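Rink & Track Board > Flat track > Venues and floors
Topic: Home bout in a small hall, tape on a varnished floor

toestop_marie
03/12/2022

Hello everyone,

I am the bout manager of a small league, the Emden Street Rollers. It is my first season doing this, so please excuse me if the question was already asked. I searched the board and found threads from many years ago where the links do not work anymore.

We normally play our home bouts at the Pruvost rink, on polished concrete. The rink has canceled us because the ice season is being extended there. The only other place free on our date is Hallier Hall. It has 200 seats, a nice entrance, and parking. The floor is wood with a fresh varnish, done in January.

The hall asks for a deposit of 3000 dollars for the floor. Our whole bank account is not much more than this. The person at the hall, Huguette Maillard, is polite, but she is very strict, and she wrote that "any lifting of the finish" will be taken from the deposit. So my questions are:

What tape do you use for the track boundary on new varnish? Do you still put rope under it?

Does somebody have experience with convincing a hall that skates do not destroy a floor?

If we cannot find a solution, would you cancel, or would you play in front of an empty house at our practice space?

Thank you for reading.

blockparty_ned

Never put duct tape on that floor. I say this first so that it is said. We used a gray one in our second year and the glue stayed in the wood like honey.

We use floor marking tape with low tack, the kind sold for gyms. Put it down on the morning of the bout and take it up the same night. The longer it stays, the more it wants to stay. Pull it back slowly at a low angle, not straight up.

For the rope: yes, thin rope under the tape. The skaters and the referees need to feel the line.

Grokora

I do not agree about low tack. With rope under it, the low tack tape opens after the first half. We had a jammer roll over a loose end in turn two and the officials had to stop for a repair two times in one period. The game is 60 minutes on the clock and we were in the building for almost three hours.

My way is two layers. The bottom layer is low tack, wide, directly on the varnish. The rope goes on this, and then the strong tape on top, narrower than the bottom one, so that the strong glue never touches the wood. It costs more and needs more people on their knees, but I have done it in three halls and never lost a cent.

blockparty_ned

If your tape opened after one half, I think the floor was dusty. Did you wash it before? Every time I hear this story, the floor was only swept.

Grokora

It was mopped. I mopped it myself.

blockparty_ned

Then I take it back, but I would still like to know which brand it was.

Piroska Pap

I will answer the second question, because there I know more than about tape.

I negotiated with a school and with a town hall for our league, and both said no at the beginning. What helped was not to argue by email. I asked for 15 minutes in the building and brought one skater with full gear. She made plow stops, hockey stops, and two falls on the knee pads in a corner that the manager picked. Then we looked at the wood together with a lamp held low. Bring also a clean white cloth and wipe the wheels in front of them before the skater goes on. They like to see this.

Ask also about the age of the varnish. Fresh varnish needs time to become really hard, and the company that did the work can tell the number of weeks. If they finished in January you are probably fine, but it is better when the company writes it and not you. 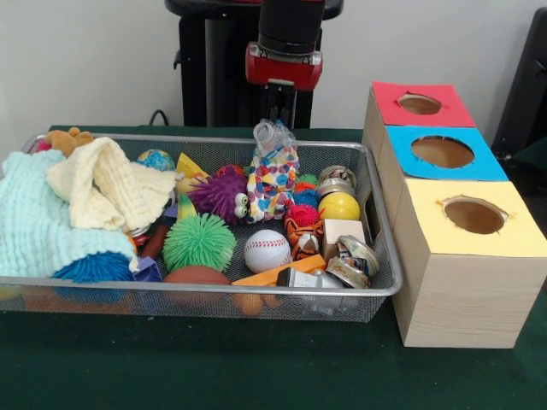 About the deposit, I would ask whether they accept your insurance certificate together with a smaller amount. And take photos of the whole floor before you unload anything, with Ms. Maillard or her colleague present. Both sides sign the list of old scratches. At the town hall we found a long one under the basketball hoop which was there before us, and without the paper it would have been ours.

toestop_marie

Thank you very much, this is already a great help. Ned, the hall mops with a machine, I asked. Piroska, I wrote to Ms. Maillard to propose the visit. I will bring our smallest skater and our tallest one.

One more problem, which I should have put in the first message. We have already sold 56 tickets in advance with the name of the Pruvost rink printed on them.

quadzilla_ref

Zebra here, so I look at it from the inside of the track.

Before the tape, please measure. Many halls have enough seats and not enough floor. You need the track and also the clear space outside of it, and the outside pack referees have to skate somewhere. If the first row of chairs sits where I should be skating, I will ask for it to be moved, and your head referee can refuse to start the game. Measure from the bleachers when they are pulled out, not when they are folded. I have seen a league discover this with the public already at the door.

Also check for metal plates in the floor where the volleyball posts go. One of those in the jam line area is not funny.

About playing in the practice space: for me this is not a bad idea. Play the game closed, stream it, and give the people their money back. Your officials and the visiting team still get their game.

wheelspin_ottilie

I cannot agree with the closed game. A small league lives from the door and from the cake table. If you close one bout, people make other plans, and the next time they also have other plans. We did this once and our crowd was down for the rest of the season. I would move the date before I would close the doors.

quadzilla_ref

And the visiting team, which has booked a bus? They also have a budget.

wheelspin_ottilie

Yes, the bus is a fair point. I would call them first and ask. Sometimes they are happy with a later date, especially if they have injuries.

Grokora

For the tickets: write to the buyers now, even if nothing is decided. One short message, "the place may change, your ticket stays good." Then put one person with a sign at the Pruvost entrance on the day. There will always be a grandfather who goes to the old address.

softwheels

Small thing that I do not see above. Tell both teams about the floor early so they can bring the right wheels. People who come from polished concrete will maybe have something too soft and feel slow, or too hard and slide out in the turns when the varnish is new. Our captain brings two sets for any wood she does not know. And no toe stops with a worn bolt! The rubber does nothing to the floor, but the metal does. Let somebody check this at gear inspection.

toestop_marie

News. I went with a tape measure this morning and it fits, but only if we leave out the first row on the side of the benches. Ms. Maillard was there for the visit and held the lamp herself. She found no mark from the stops. She did find a mark from the hall's own ladder.

She accepts the two layers of Grokora on one condition: that we put one meter of it in the storage corridor, which has the same varnish, and leave it for a full day. She will pull it off with me. The deposit is still the same number, but she will ask her director about the insurance certificate.

The visiting captain prefers to keep the date because of the bus, so a move is finished as an idea. I have written to the ticket buyers.

blockparty_ned

Good. Make the corridor test with the rope inside and let somebody skate over it a few times. Tape that was only lying there in peace comes off easier than tape that had ten people on it.

Grokora

For once we agree.

toestop_marie

We will do it with the rope. Does anybody know how many rolls I need for the wide bottom layer? The shop here has to order them and I must tell them a number by tomorrow.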